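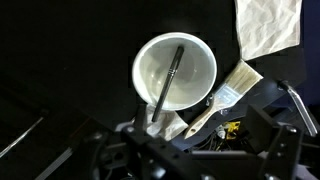

Wrist camera only vs wrist plus overhead: our result

Posted by sprocket_lane, March 27, 2021

We've finished the comparison I mentioned in the other thread. The task is picking up a paintbrush and putting it down at a marked spot. One policy was trained on the wrist camera alone, the other on the wrist camera plus a fixed overhead view. Both had the same 300 demonstrations, recorded by hand on the Nullden rig. Objects were moved before every trial.

The wrist-only policy did better. It finished 830 trials out of 1,000. The two-camera policy was well behind it, and most of its failures were grasps that closed beside the handle. We repeated the training with 3 seeds and the order didn't change.

tallowmere
Which brush? A thin round handle and a flat wooden one are very different things to grip. If you've pooled them, the headline number doesn't tell me much.

sprocket_lane
Pooled, yes. The split is in the log and I'll post it. Flat brushes were easier for both policies. Slim handles resting on a bowl rim were the worst case, as the handle slopes and the fingers tend to push it before they close.

grey_ferry
I don't think you can say the overhead view hurts. You added a second image stream and kept the number of demonstrations the same. The bigger model may just need more data. We saw the same thing at Eichhorn with a drawer task, and the gap closed once we recorded more.

sprocket_lane
Fair. I'd put it as "doesn't help at 300". Recording more is planned, but it's slow work.

tallowmere
Was the overhead camera calibrated to the arm?

sprocket_lane
No, neither camera is. The policy gets raw images and joint positions.

oddbin
I disagree with grey_ferry a bit. With the gripper in view all the time, the wrist image shows the fingers and the target together, and that's most of what you need for the last few centimetres. More data won't make the overhead view any sharper at that range.

grey_ferry
It doesn't have to be sharper. It has to help when the brush isn't in the wrist view at the start. Did you test that?

sprocket_lane
Not in this set. Every trial started with the brush in view of the wrist camera.

grey_ferry
Then that's the test I'd run next, before recording anything new.

oddbin
Agreed on that one. Also try it with the cloth and paper taken away. Black handle on a black surface is hard enough, and I'd like to know how much the clutter matters.

sprocket_lane
Will do both. I'll put the split by brush type up first, in the Imance folder with the training settings.

tallowmere
Thanks. Please include the failed trials as well, with the starting image for each.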